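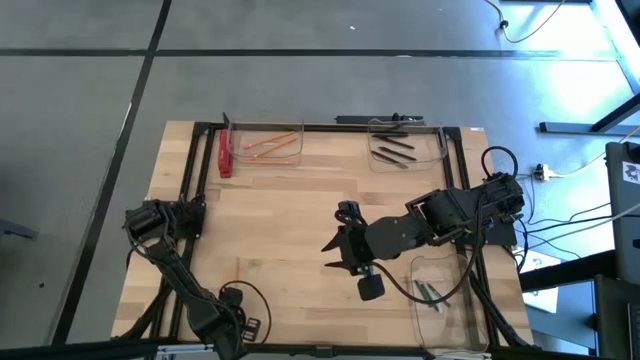
Two-arm sorting cell at the Plommont site, with pencils and markers in clear bins.

The visit to Florum's packing plant in Plommont began at 8:30 in the goods-in area and ended at the sorting cells. The plant assembles stationery sets for schools and offices. The product list runs to 476 items, and 38 people work the day shift.

Most of the mixed goods are still sorted by hand. Returned sets come in as loose pens, pencils and markers, and each piece has to go back into a bin with its own kind. The manual benches handle 1423 pieces per shift between them.

The Tazi cell does the same job on a small wooden table inside a black aluminum frame. Two arms are mounted on the frame, each with a black gripper. The bins are transparent and open, and orange pencils, black markers and gray-green markers each have their own. On a good shift the cell sorts 289 pieces – well below the benches, and the plant says so plainly in its handout.

The change for staff is mainly in the order of the work. Sorters used to stay at one bench all day. They now rotate every two hours between the benches, inspection and the cell. At the cell, the operator loads the table, clears stopped picks and swaps full bins. Inspection has grown from a corner desk to three stations, as caps and tips still have to be checked by eye.

Two complaints came up during the question period. Operators are called away from inspection whenever the cell stops, and the stop signal is hard to hear over the shrink-wrap line. A light has been ordered. Pay grades for cell work are under review, with a result expected in July.

The second Florum plant, in Pustunness, has no arms installed. It will get one cell after the bin layout is fixed. Visitors need closed shoes, and parking is behind the loading dock.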